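Galtivus Heritage Viewing Collection: Succession and Title

Documentary programmes for schools, libraries and historical societies

Catalogue number 927

Overview

Succession and Title is a boxed collection of 12 documentary programmes on disputed inheritance in the noble and landed families of Britain and Ireland. It is produced by Galtivus and distributed in Australia and New Zealand by Moynihan Educational Media. Each programme takes a single contested title or estate and follows the claim through parish registers, court rolls, private letters and, where the family has agreed, the recollections of living descendants.

The collection is intended for senior secondary and adult audiences. It may be shown in full over a term or used one programme at a time. No earlier knowledge of peerage law is assumed, and the terms needed are explained on screen as they arise.

The programmes

Programmes 1 to 4 deal with the Bondthorpe claim, in which two branches of one family held the same manor on paper for three generations. The first programme sets out the marriage on which both branches relied. The second examines the register entry and the later copy of it, which differ by one word. Programmes 3 and 4 follow the younger branch to Tasmania, where a farm ledger was found to hold a list of baptisms in the same hand as the disputed copy.

Programmes 5 to 8 cover claims made through the female line. Programmes 9 to 11 look at claimants who were refused, including a schoolmaster who petitioned four times and was heard once. Programme 12 is a round-table discussion among the researchers, filmed in one sitting and lightly edited.

Each programme runs for 72 minutes without commercial breaks. Chapter points are placed at natural pauses so that a class may stop and resume.

Presenter and research

The collection is presented by Tuấn Vũ, who also led the archival research for the Bondthorpe programmes. Scripts were checked against the source documents before recording, and a list of those documents appears in the handbook. Where the evidence is open to more than one reading, the narration says so. Viewers should note that dramatic reconstruction is used in three programmes only (2, 6 and 9) and is labelled on screen each time.

What is supplied

The standard set contains the 12 programmes on six discs, a printed handbook of 100 pages, and a fold-out family chart for each claim. Charts are printed on one side and may be displayed. Replacement charts can be ordered separately; replacement discs are supplied on return of the damaged disc.

The handbook contains full transcripts of the narration, a glossary, a short guide to reading older handwriting, and discussion questions for programmes 1, 4, 7 and 10. Teachers have permission to copy the glossary and the discussion questions for use in their own classrooms. Transcripts may not be copied without written consent.

Institutions that no longer lend discs may choose the download edition, which is delivered through the Tundent media service. The content is the same in both editions, except that the charts are provided as printable files. Colour printing at A3 is recommended for the Bondthorpe chart — the two branches are distinguished by colour and are hard to follow in black and white.

Licensing

Purchase of either edition includes the right to show the programmes to enrolled students, library members or society members on the purchaser's own premises, provided that no admission is charged. Public screenings, and screenings for which a fee or donation is sought, require a separate licence. Applications should name the venue, the programme or programmes to be shown and the expected audience.

The licence does not extend to broadcast, to placement on an open website or to the use of extracts in other productions. A multi-campus institution needs one licence for each campus at which the programmes are held.
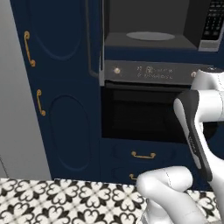

MELBOURNE, Fri 11 February — Moynihan Educational Media advises that the second pressing of Succession and Title is now available to order. Orders placed under the first pressing and not yet filled will be met from the new stock, and customers need not apply again.

The second pressing corrects two dates in the handbook and one caption in programme 7. The programmes are otherwise unchanged. Institutions holding the first pressing may request a correction slip at no charge, quoting the catalogue number and the name under which the set was purchased.

Dispatch of the disc edition will begin in March. Download orders are processed on receipt of payment, and access details are sent to the contact named on the order form.

Ordering and returns

Orders are accepted from institutions by purchase order and from individuals by prepayment. Preview access to programme 1 is available to teachers and librarians on request. Unopened disc sets may be returned for credit within one month of delivery. Download editions cannot be returned once access has been used.

Captions in English are included on all programmes. Audio description is available for programmes 1 to 4 only.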